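Search the list archive Search

Re: [follano-users] Category page stops at 40 entries

Sum-yee Choi wrote on 7th September:
> The category page lists 40 posts and then ends. There
> should be 1143. The page links are missing too. I am
> using the Nasell theme.

Nasell sets its own limit in the archive template and ignores the site setting. Copy the template to your child theme and remove line 37.
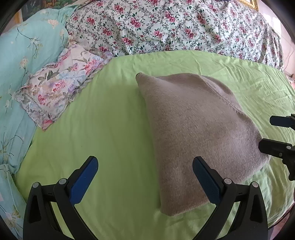 Then rebuild the index – the old page count is stored there. Keep the batch size at 500 or below, or the job may time out on shared hosting.

Wen-hsiung Chiang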